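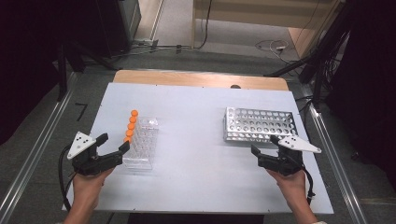

Jistadex Publishes Handling and Recording Rules for Hand-Guided Gripper Work

SADONPORT -- Jistadex today released the first public edition of its Practice Rules for Hand-Guided Gripper Work, a document that sets out how operators should prepare a work surface, handle lab tubes and log each recording when they demonstrate tasks with grippers held in the hand. The rules take effect in March at all Jistadex sites and are available to outside laboratories free of charge.

The document runs to 41 clauses. It replaces a set of internal notes that had been in use at the Sadonport site and that differed from one shift to the next.

"Two operators could carry out the same transfer between racks and leave behind records that could not be compared," said Loubna Farouk, director of standards at Jistadex. "One started with the jaws open, the other with them closed. One cleared the board between attempts and the other did not. We needed a single way of working, written down, that a new operator could follow on the first morning."

Under the rules, every recording begins with both grippers open and held at the near side of the board. Source and target racks are to be in place before recording starts, and the target rack must be empty unless the task sheet states otherwise. Marker plates are checked for scratches, loose mounting and dirt at the start of each shift. Cables must run outward from the grippers and may not cross the work area.

Tubes used for training and demonstration must be capped and may not contain biological material, solvents or any other hazardous substance. A dropped tube ends the recording. The operator logs the drop, inspects the cap and starts again under a new number; the interrupted recording is kept and labeled as such. Operators may not edit or delete their own recordings.

A separate section covers the people doing the work. Continuous sessions are limited to 18 minutes, followed by a break away from the station. Table height is to be adjusted for each operator. Floor cables in any walkway must be covered or taped down, and site leads are required to walk the area before the first session of the day.

The rules were drafted after a review of 752 recordings of tube transfer tasks made at Sadonport. Reviewers compared the written log for each recording with the recording itself and noted where the two disagreed. Most of the disagreements concerned the starting position of the racks -- a detail the earlier notes had left to the operator.

A draft was then tried at two partner laboratories, Russo and Urer, each of which completed 100 recordings under the proposed clauses. Comments from both led to changes in the final text, among them a shorter task sheet and clearer wording on when a recording should be abandoned.

"The first draft asked operators to write too much down while their hands were full," said Abdelkrim Benmoussa, who led the trial at Urer. "The published version moves most of that to the task sheet, before the grippers are picked up."

The Practice Rules are voluntary for outside users and do not replace local laboratory safety requirements. Where the two conflict, the stricter requirement applies. Jistadex will accept written comments on the first edition through its standards office and expects to review the clauses on session length and marker inspection first.

Copies of the rules, along with a blank task sheet and shift checklist, can be requested from the Jistadex standards office in Sadonport.

About Jistadex

Jistadex develops training methods and recording procedures for robotic handling of laboratory ware. Its main site is in Sadonport.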